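The Quiet Pleasure of a Well-Packed Box

There is a table at Bodness that I have grown rather fond of. It has a pale top with a wood grain to it, it stands on grey carpet, and if you arrive at half past eight with a mug in your hand you will find that most of the day's business is going to happen on it. Bodness is the packing room of Skedero, a small firm that sends out boxed sets of household odds and ends, and I went there in April meaning to stay for a morning. I came back the next day, and then for the rest of that week, and by the end of it I had opinions about cardboard that my family have asked me to keep to myself.

People imagine packing as the dull bit that comes after the interesting work has been done. I thought so too, and I have spent 58 years wrapping birthday presents badly on the strength of it. But watch a box being filled properly, with every item given a little room of its own, and you begin to see that it's closer to laying a table for guests. Somebody at the other end is going to lift the flaps, and what they see in the first moment has been decided in a room like this one.

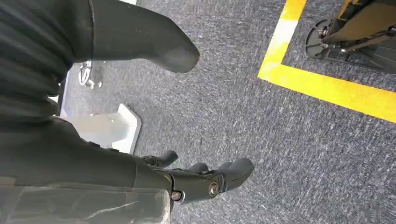 The carpet, by the way, was a matter of some debate before they moved in. The old place at Filemwood had a concrete floor, which swept clean in minutes but was hard on the legs and noisy with it, and anything dropped there stayed dropped in several pieces. Carpet is kinder. It does hold on to scraps of paper, so the vacuum cleaner comes out at four o'clock, and the yellow tape on the floor gets a good look at the same time in case a corner has started to lift. I'm told a roll of the stuff never lasts as long as you hope it will.

What I liked best were the partitions. They come flat, in strips with slots cut halfway through, and you push them together into a sort of lattice that drops down inside the box. It's a lovely bit of fiddling, and the knack is to square up the strips before you lower them in, or the whole thing leans like a tired fence. Skedero gets through 700 boxes in a busy month, and every lattice is put together by hand, usually while the kettle is on.

Then comes the question of what goes where. Long white things want a lane of their own, so that they lie one above another and can't turn. Small packets are the awkward ones - they slide about and creep under their neighbours, and they always seem to arrive at the customer's door in a heap at one end. The answer is to tuck them together in a single narrow compartment, snug enough to hold each other up. I tried it myself and had to start again twice (the second time because I'd put my elbow on the flap), but when it finally sat right I was as pleased as if I'd baked something.

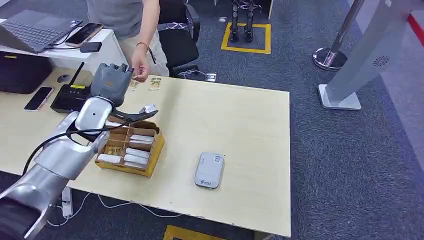
Packing at home, the Bodness way

You don't need a firm's worth of boxes to borrow the idea. The catalogue people at Lavoie, who buy a good many of the sets, now use old partitioned cartons for their own Christmas decorations, and I have since done the same with light bulbs, candles and the good glasses. Clear a table first, the whole of it if you can bear to. Put the empty box where your stronger hand falls naturally, with the things to be packed spread out beside it, and keep 2 spare strips of card handy for the compartment that proves too wide. Heavy things go in first and low down. Anything you'll want in a hurry goes at the front edge, and if you're moving house you'll thank yourself for writing the contents on the side as well as on the lid, for boxes do get stacked.

Leave some air, too. A compartment crammed to bursting bows outwards and steals space from the one next door, and before long nothing will lift out without bringing its neighbour along. My own first effort had 7 compartments and could comfortably have managed with fewer. 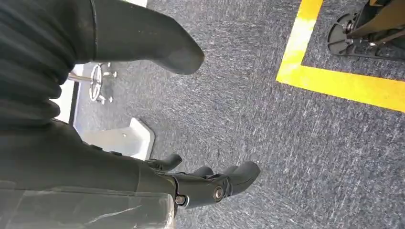 What can I use if I haven't any proper partitions?

Cereal boxes do very well. Cut them into strips as tall as the inside of your carton, snip a slot halfway down each one wherever two are going to cross, and slide them together. If the card feels flimsy, use it double with a dab of glue between the layers, and let it set overnight before you put anything breakable in.

Contact us | Copyright Skedero, all rights reserved | Back to top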